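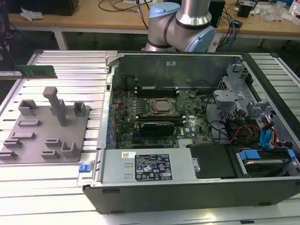
Write the rule before the robot

Shops buy the arm first, rules later. Backwards. Bansal has 50 pages on guarding and 2 on handling memory.

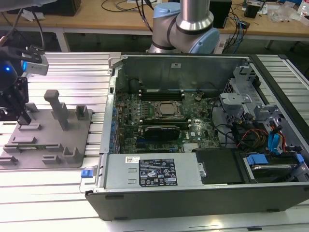
Fixtures count too

A holder for every part, drawn and numbered – Rallex does this, Candora dosen't. Open case, side panel off, is where standards go quiet. 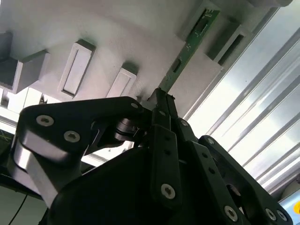
Vol. 5, p. 90

Grip the board by its edges, sure. But how hard? Put a number on it. Brallen says "with care". Thats not a rule – a wish.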